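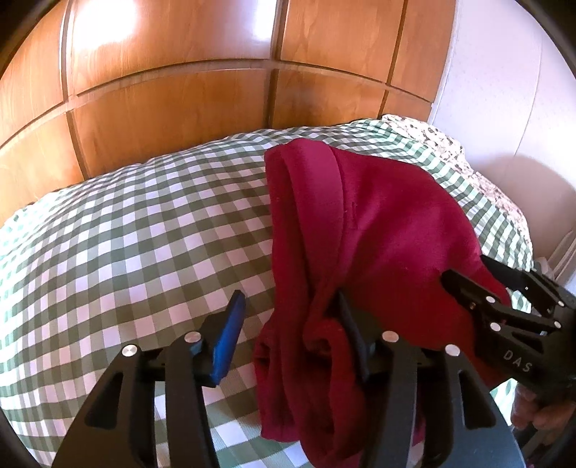

I went to the Hilach open day at Curnham on 5th October to see whether their hand-held gripper kit is worth buying for a small workshop. The kit is a pair of grippers that a person works by hand, and the movements are recorded so a robot arm can be taught from them later. I had expected blocks and cups on a table, but the job was clothes on a bed. Dark red fabric over a green-and-white checked sheet is a fair test, as soft cloth bunches up into thick folds and gives the fingers very little to aim at. The jaws are black linkages with round silver pins, and the finger pads are narrow enough to go for one fold and leave the next alone.

The demonstration lasted 60 minutes and visitors could have a go afterwards. I queued for mine. The grip is comfortable and the trigger is light, though the return spring is a bit strong for small hands. My wrist was tired before my turn was over. If you plan to record all morning you will want two people taking turns.

Picking up a single layer is the hard part. I pinched two layers at once more often than I would like, and the staff said most beginners do. Holding one part still with the left hand and working with the right soon became natural. It is closer to using kitchen tongs than I thought it would be — long ones, with your hands further back than you want them.
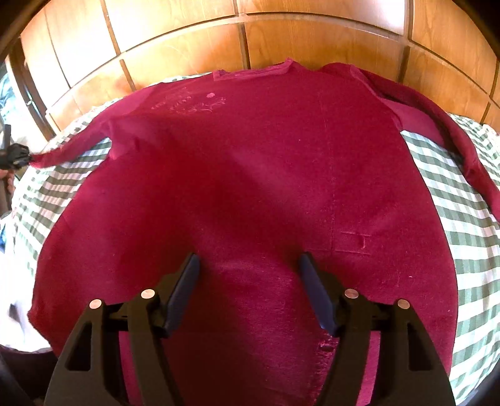

Long sleeves were what I found most awkward. They twist into a thin strip when pulled from the cuff, and then you have to decide whether to straighten them or start again. We were told to leave bad attempts in the recording and mark them afterwards. I would have liked to see the marking software, but it was not on show and the leaflet only gives it one paragraph.

The basic pair costs £1,385. The full set, with a case, a charger and spare finger pads, is £2,497. That is a big jump. The pads do look like the part that will wear out first, and they are £59 a set if bought separately, so I would start with the basic pair.

I have used the Tamayo grippers before, and they are heavier and slower to close. The Drumoretti ones are lighter but I did not like the hinge, which had play in it after a few weeks. The Hilach sits between the two.

Parking at Curnham is poor and the room was warm. The next open day is in March, and booking is through the Hilach website. Four stars from me, with one off for the spring and the price of the full set.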